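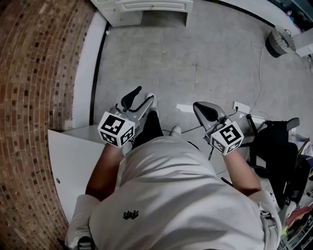 Sleeping badly, and what to do about it: a morning at the Stokbridge sleep clinic

The sleep clinic in Stokbridge is up two flights of stairs above the Ashworth surgery, and the nurse who runs it had already seen four people by the time I arrived at half past ten. She put the kettle on and started talking before I'd found my pen. I could have listened all day!

Most of her patients come with the same story. They drop off fine, wake at 3 in the morning, and lie there doing sums about how much sleep they can still get. "The sums are what I go after first," she told me. "Turn the clock to face the wall. People look at me as if I've asked them to sell the house."

She has been doing this for 12 years, after a long spell on night shifts that wrecked her own sleep. What she teaches is mostly cognitive behavioural therapy for insomnia, a talking and doing treatment that doctors usually suggest before tablets. Part of it is spending less time in bed, at least to begin with, which sounded mad to me and I said so.

"Everyone says so," she laughed. "If you're in bed for nine hours and asleep for six, your body learns that bed is a place for lying awake. So we squeeze it. The first week is horrible, I won't pretend otherwise, and I tell people not to start it if they drive for a living or have epilepsy or bipolar disorder without talking to us properly."

I asked about gadgets. She has nothing against them, though she'd like people to leave the watch in a drawer while they're keeping a sleep diary. Hers is a single sheet of paper, filled in after breakfast. Bedtime, rough time asleep, times awake, time up. Guesses are fine.

And naps? "Before three, and short. Or none, if you're in the squeezing week. Sorry."

Caffeine got a whole cup of tea's worth of conversation (decaf, I noticed). She asks patients to stop at lunchtime for a fortnight and see. Alcohol is the one they argue about, as a glass of wine does help you nod off and then spoils the second half of the night.

The group meets on Tuesday evenings for six weeks, and a new one begins in September. Anyone who snores heavily, stops breathing in their sleep or nods off during the day should see their GP first, as that may be sleep apnoea and needs different help.

I went home and turned my own clock round. It's been facing the wallpaper for 2 weeks now and I keep reaching for it.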